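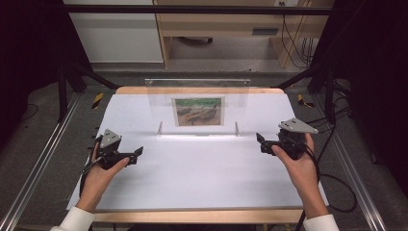
I've been using Prullura's hand-held grippers since October, and my first impression was that somebody had crossed a pair of barbecue tongs with a games controller. You hold one in each hand, do the job you want a robot to learn, and the kit records how your hands moved. No robot needed until later, which is handy, as I haven't got one!

My loan set came through Nadine Majali at Baltex, who sell the kit in this country for £2,103 a pair. She warned me that I'd squeeze far too hard on day one. I did (I'm a nervous squeezer) and my thumbs let me know about it by lunchtime.

The handles themselves are lovely, though. They're black, stubby and nicely balanced, with short jaws that angle in towards each other when you hold them up over the table, and you stop thinking about them sooner than you'd expect. On top of each sits a grey triangular plate with small dark dots on it. I kept catching mine on my cuffs until I learned to button them properly.

What I like less is the cabling. Both grippers trail black leads, and if you're the sort of person who walks about while thinking, you'll be unhooking yourself all day. Prullura says a wireless pair is on the way but won't give a date. I'd also have liked a proper manual. The one in the box runs to 2 pages, and one of those is the warranty.

The software is better than I'd feared. You press start, do your task, press stop, and it files the attempt with a little score for smoothness. I got slightly addicted to the score. By the end of my first Monday I'd logged 144 goes, and my tea had gone cold twice.

Wendell Delacroix runs a small packing firm in Fallbridge and bought two pairs last spring. He'd looked at the rival set from Piras first, but found it heavy on the wrists. "My lot can do an hour with these before they start moaning," he told me. His team has now recorded 3,000 attempts, and he's already asking Baltex about spare jaws.

Would I buy a pair? For a workshop with a robot waiting at the other end, yes, quite happily. For my spare room, I'll hang on for the wireless ones.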